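Unit 4: Comparing Soft and Rigid Fingers on a Small Arm
Course notes, Robotics Lab. Instructor: Augustina Sarpong

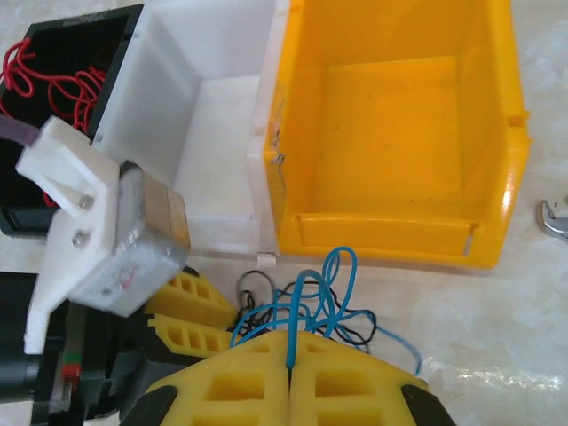

Figure 1. Wrist camera view of the parts bins, with the yellow lattice fingers in the foreground.

4.1 Purpose

In this unit you compare two finger sets on the same arm, with the same camera and the same controller. The arm is the Tallgate bench unit. Finger set A is the yellow lattice type in Figure 1, with rectangular openings in each finger and a dark tip at the end. Finger set B is the flat rigid pair from Rudico, stored in the drawer under the bench. Change the fingers only. If you also change the speed or the camera mount, the two runs can't be compared.

4.2 Compliance

A rigid finger holds its shape under load, and contact is limited to a line or a small patch. Small position errors go straight into the object or the servo. A lattice finger bends at the openings. Contact area grows with closing force, and part of the position error is absorbed by the finger. The cost is precision: the tip position is no longer fixed by the servo angle alone. Expect this to matter most for thin parts and for anything lying flat on a bin floor.

4.3 Choosing targets

Parts bins are harder than an open table. The walls limit the approach angle, and a finger that opens wide may touch a wall before it reaches the part. Wire is a separate case. A tangled bundle such as the red wire in the black bin has no single grasp point, and one loop may bring the rest with it. Score wire separately from solid parts.

4.4 Camera

The wrist camera moves with the gripper, so the fingers stay in nearly the same place in every image. They also hide part of the work. Before the first run, mark the hidden region on a saved image and keep it with your data. Glossy surfaces give bright patches that shift as the arm moves. A threshold set at one pose may fail at the next.

4.5 Procedure

Home the arm and load the Quansah controller profile.
Set the closing limit to 300 and leave it there for both sets.
Run the full target list with set A, then with set B.
Record each attempt as held, dropped or missed.
Repeat any attempt in which a cable caught on a finger, and note it in the log.

4.6 Report

Submit 2 pages plus the log. Kwadwo Kyei grades the logs and will return any file that lacks the closing limit. Reports are due Wednesday, June 18, 2025.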